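Hand-held gripper closes crooked and drops soft fabric — how do I set it up again properly?

Nirkis Help > Workshop and Hobby > Robots and grippers

Lavanya Alva

Hello all, and apologies in advance for the length, I do tend to go on a bit and my brother says my messages need a table of contents.

I have a two-finger hand-held gripper, the Tratley one in black plastic, the sort you squeeze yourself, with the camera fitted above so that each fold and pick gets recorded as you go. I use it for cloth work only: towels, pillowcases, T-shirts, the odd bedsheet when I am feeling brave. It did beautifully from February until a couple of weeks ago, and then it started to go off. The left finger gets to the middle a little before the right one does, and when I lift a fold of something thin, the fabric creeps out at one corner and slides away. Thick towels are still mostly fine. Cotton jersey is hopeless!

What I have tried so far: I wiped the finger tips with a damp cloth and let them dry, I went round all the screws I could see and gave them a small turn (possibly my mistake, I know, I know), and I ran the opening calibration again from the menu. The calibration finishes without complaint but the number for fully closed now comes out at 275, and I am sure it used to be lower, though of course I never wrote it down. The counter says 1654 cycles, if that matters to anyone.

I also noticed that the trigger feels heavier than it did. It isn't stuck, it just wants more of a squeeze, and it comes back slowly when I let go.

So my questions, really, are whether I have overtightened something, whether the pads want replacing already, and whether there is a proper order for doing all this so that I don't chase my own tail. I would rather not send it back if it is something I can sort out at home with a screwdriver and a pot of tea.

Thank you for reading this far, those of you who did.

Gopinath Thampi

Hello Lavanya, and please don't apologise, a long question is much easier to answer than a short one. I have looked after several of these at Flillilix, where we do textile handling all day long, and what you describe sounds very familiar to me. The heavy trigger is the clue. I would put good money on the pivots being too tight, and I'm afraid that probably happened when you went round all the screws, although if it was closing crooked before then, something else was wearing first. So there may be two faults sitting on top of each other, which is a nuisance but nothing to lose sleep over.

Let me take it in the order I would do it at the bench.

First of all, switch it off and unplug it, and take the camera cable out of its clip so that it isn't tugging on anything. I have seen a badly routed cable hold one finger back all on its own. Open and close the gripper slowly by hand with nothing in it and look at it straight on. Watch where the tips meet. You are looking for whether one side leads the whole way through the travel, or only at the end. If it leads the whole way, the linkage has been put together or has slipped a step out of line. If it only goes wrong at the end, it is nearly always friction at a pivot or a pad that has worn down on one side.

Next, the screws. There are two families of them on the fingers and they should not be treated alike. The small bolts near the jaws only hold things in place, and those can be done up snugly. The larger round pivots, out at the elbows and lower down on the arms, are what the fingers turn on, and a pivot that is done up hard will drag. Slacken each large one until you can feel the arm move freely, then bring it back in just until the sideways wobble has gone, and stop there. Work in pairs, left then right, so that both sides end up feeling the same under your fingers. I go by feel and have never owned a torque driver small enough to be of any use for it.

A tiny bit of dry PTFE lubricant on the pivots is all right. Please don't use oil. It finds its way to the tips sooner or later, and then you have a gripper that can't hold cloth and a towel that needs washing — I learned that one on a customer's linen.

Then the pads. Pinch a strip of ordinary paper between the closed tips and draw it out gently, first at one corner and then at the other. It should resist evenly. If it slips free at one corner, the pads are meeting at an angle, and thin jersey will escape from exactly there. You can sometimes rescue a pad by loosening its fixing and seating it again, but if the surface has gone smooth or rounded it wants changing. Change both at once, even if only one looks tired.

Only after all that should you run the calibration again. Doing it earlier just teaches the gripper that its bad closed position is the right one, and I suspect that is what your 275 is telling you. Write the new figure down this time! A bit of masking tape inside the lid of the case does very nicely.

For the trial afterwards, use something soft and loosely laid out on a bed, so there is some give beneath it, and take a fold right where the fabric dips between two raised bits.

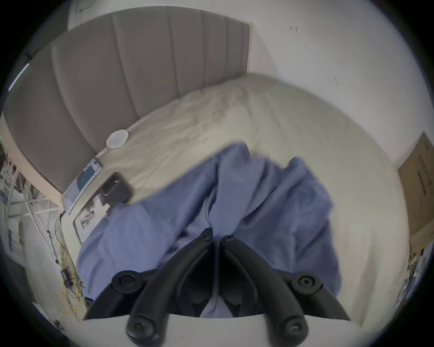 Page last changed: April 26, 2026

A light fold taken like the one on the blue cloth there is a very fair test, with the two tips coming together on the fabric and plenty of slack lying on either side. Lift it slowly to the height of your elbow, hold it while you count to ten, then put it down again and look at how the fabric sat between the tips. Do the same with the gripper turned the other way round. If it now lets go at the opposite corner, it is the pull of the cloth and you simply want to take a slightly deeper fold. If it lets go from the same finger both times, go back to the pads.

As for your cycle count, we change ours at 2000 on mixed work, and I have known a set need doing well before that on rough towelling. So you are not being hard on it at all.

Do come back and tell us how you get on, and if the trigger is still slow to return once the pivots are free, say so, as then I would want you to look at the return spring before anything else.

Indira Murthy

mine did this and I just bought new pads, worked fine after. didn't touch the screws

Ljubica Ristić

I agree with nearly everything Gopinath has written, and I wish I'd had it in front of me when I set up my first one. Two little things to add, if I may.

One is to check for lint. Cloth work sheds an astonishing amount of fluff and it packs down behind the pivot discs where you can't see it from the front. I take each disc's screw right out, one at a time so that I never have a whole arm loose in my hand, and clean behind it with a dry paintbrush. Mine had a proper little felt washer in there, and the trigger felt new again once it was gone. I do this every 4 weeks now, with the radio on, and have grown rather fond of the job.

The other is about the paper strip. Use thin paper, the sort that comes wrapped round new shoes if you have any put by. Printer paper is stiff enough to bridge a small gap and will tell you all is well when it isn't.

And I would go gently on the idea of slackening the large pivots by feel if you have never done it before. Put a dab of nail varnish across the screw head and the disc before you begin, so you can always see where you started from. Red shows up very well on the black plastic.

Lavanya Alva

Oh, you are all very kind. I did the nail varnish (coral, it was what I had) and then the pivots, and the left elbow was so tight that I'm rather ashamed of myself. There was fluff as well, Ljubica, a great wodge of it on the right-hand side. The trigger comes back smartly now and the tips meet in the middle. The tissue paper still slides out at one corner, so I have ordered a pair of pads from Rai and will leave the calibration alone until they arrive.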